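**Voyle sets equipment budget for second round of table-clearing arms**

Voyle will buy two more robot arms for its dish and tabletop handling work, the company said in September, and has put off a larger order until its service costs are clearer.

The arms will go to the Daltano site, where staff have been testing how well a single arm handles small household items such as cups, plates, bottles and sponges. The purchase covers the arms, grippers, mounts and one set of spare fingers for each station. Tables will be built in-house.

Voyle had first planned to equip every bench at Daltano at once. That plan was dropped after the purchasing office compared quotes and found that the price of the arm made up 54 percent of the cost of a working station. The rest went to grippers, mounting hardware, cabling, safety checks and installation time.

"We were budgeting for the arm and treating everything else as small change," the purchasing office wrote in a note to staff. "The next request has to show the whole station."

Under the new rules, any team asking for an arm must list floor space, power, network connections and the staff hours needed to set it up. Requests must also include a figure for replacement parts over the first year. Voyle said gripper parts are the item most often left out.

The supplier, Stalomura, offered a service plan priced at $1,622 per arm per year. Voyle has accepted it for the new units but not for the ones it already owns, which will stay on call-out service. The two arrangements will be compared before next year's budget is drawn up.

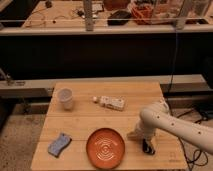 *An arm with its gripper lowered beside a plate on a test table. A cup, a bottle and a sponge are also on the table.*

Daltano logged 77 hours of arm downtime over the test period. Most of it was spent waiting for parts, according to the same note, and the company now plans to keep a small stock on site. Shelving for the stock is included in the purchase.

Voyle also looked at leasing through Zilutmont, a regional equipment dealer. The monthly rate was lower than expected, but the lease did not allow changes to the gripper, and teams at Daltano swap grippers often. The company said it may look at leasing again for fixed jobs such as packing.

Delivery is expected before the end of the year. Teams that want to be considered for the next order have been asked to send their station lists to the purchasing office.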